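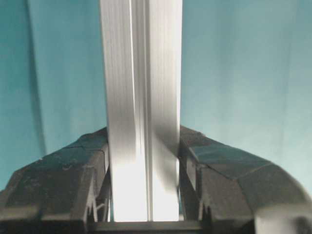 # Open afternoon: your questions

I run the robot bench at Katsaros, up the hill in Wuscombe, and every February we open the doors and let people come and watch. The same questions land in my inbox each year, so I've typed up my answers. If yours isn't covered, write to me through the contact page and I'll do my best.

## When is it, and where do I go?

We start at 2 in the afternoon and finish when the last person has run out of questions. Come in by the side door on the yard. The front door is for deliveries and you'll only meet a stack of pallets.

The bus from Cinuritz stops at the bottom of the hill. It's a steep walk up from there, so if that's going to be a bother, tell me beforehand and I'll come down and fetch you in the van.

## Do I have to book?

Yes please! We take 11 people per group, and that's as many as can stand at the bench and still see anything. It's free. If you book and then can't make it, drop me a line so the next person on the list can have your place.

## What will I see?

One arm, one gripper, and a job that sounds dull until you watch it. The gripper has two dark grey fingers and it works with tall white pieces that stand upright between them. Each has fine ridges running up and down and a narrow groove along the middle of the face. We put a blue-green backdrop behind so the white shows up well, for the wrist camera and for you.

The view from that camera goes up on a big screen during the demonstration. I'd say watch the screen first and the arm second. Most visitors do it the other way round and then ask me to run it all again (which I will, I love running it again).

## What does the robot do with the white piece?

It lines up on it, closes, lifts it, carries it across and stands it in a rack. That's the whole job. The lining up is the bit I could talk about all day. A tall thin thing wants to tip if you nudge one side before the other, so the fingers have to arrive together, and the arm has to be square to the face before they do.

## Does it ever drop one?

Oh yes. It managed 633 in a row last winter and I was very pleased with myself, and then it knocked one flat in front of a school party. They cheered. If it happens on your visit I'll stop the arm, stand the piece up again and show you what the camera saw just before.

## Why is the light so bright at the bench?

I get asked this every time, usually by someone squinting. White on white ridges is hard work for a camera, and the lamp position matters more than you'd think. Too much and the bottom of the piece goes to plain glare and the ridges nearly vanish. Too far to one side and you get a slanting shadow over half the face. I'll move the lamp about while you watch the screen, and you can tell me which you think is best – opinions vary wildly.

## What's Fluvau?

It's our name for the program that runs the arm. It looks at the picture from the wrist, works out where the edges are and tells the arm how far to shift. There's a laptop by the bench with it open, and you're welcome to poke around in it once the arm is parked. You can't break anything. I keep a copy.

## Can I have a go?

You can. After the main demonstration there's a hand controller, and anyone who wants to can try picking up a piece themselves. It's much harder than it looks and people get quite competitive about it. We run the arm slowly for this and I stay by the stop button the whole time.

## Is it all right for children?

Eight and up, with a grown-up. Younger ones are very welcome in the tea room, where there's a box of building bricks. At the bench everybody stays behind the yellow line, me included, while the arm is running by itself.

## Is it noisy?

Less than people expect. There's a hum, and a click when the fingers close. The compressor next door is the loud one, and I switch that off for the afternoon.

## Can I take pictures?

Of the arm, as many as you like, but no flash please while it's working. It confuses the camera and then I have to start again.

## Will there be tea?

There will be tea, and cake as well if I get up early enough. The kettle goes on at 4.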